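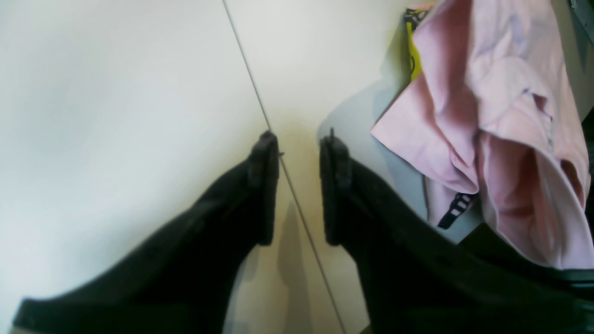 Black gripper fingers with a narrow gap between the tips.

Folding (clothes)

Folding is the laying of one part of a garment or cloth over another so that it takes up less room and keeps its shape until it is wanted. It is one of the most widely shared household skills in the world, and it has a wonderfully rich vocabulary of its own. A shirt can be halved, thirded, rolled, tucked or squared, and almost every family will defend its own way of doing it!

Origins

Cloth kept in chests had to be folded, and old linen often still shows it. Creases that fall in the same place for years weaken the threads, which is why many households refolded their best sheets each January along fresh lines. In the weaving town of Brendholm this became a proper event. Neighbours carried their linen to the long hall, worked in pairs from opposite ends of each sheet, and walked towards one another to bring the corners together - a method still called the Brendholm walk. The hall's surviving linen book lists 260 sheets and 40 tablecloths in a single winter.
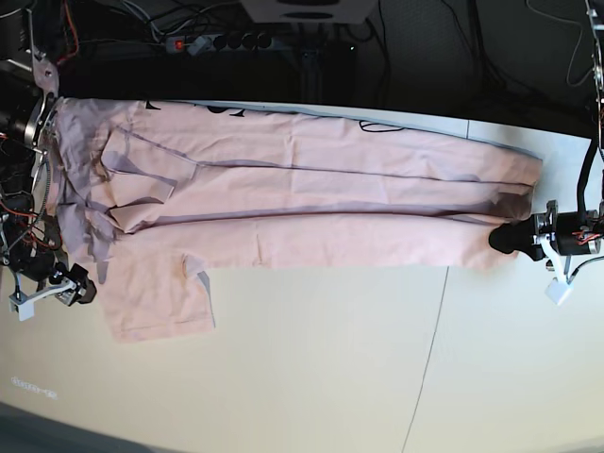

Aoife Doherty

Common methods

The flat fold is the one most people learn first. The garment is spread face down, the sleeves are brought in across the back, and the hem is taken up to the collar in one or two turns. It suits shirts and light knitwear, and gives a neat stack with the collars showing.

The file fold carries on until the piece is small enough to stand on its edge in a drawer. Everything can be seen at once, which is a real joy with T-shirts.

Rolling is loved by travellers and sailors. It leaves fewer sharp creases in soft jersey but does little for crisp cotton, which springs open again.

Fabric and crease

Thin fabrics slip and need a light hand. Wool is forgiving and should be folded, as hanging pulls the shoulders out of shape. Linen remembers everything. Tissue paper laid inside the fold softens the bend, and silk in particular is better for it.

See also

Ironing
Linen cupboard
Napkin folding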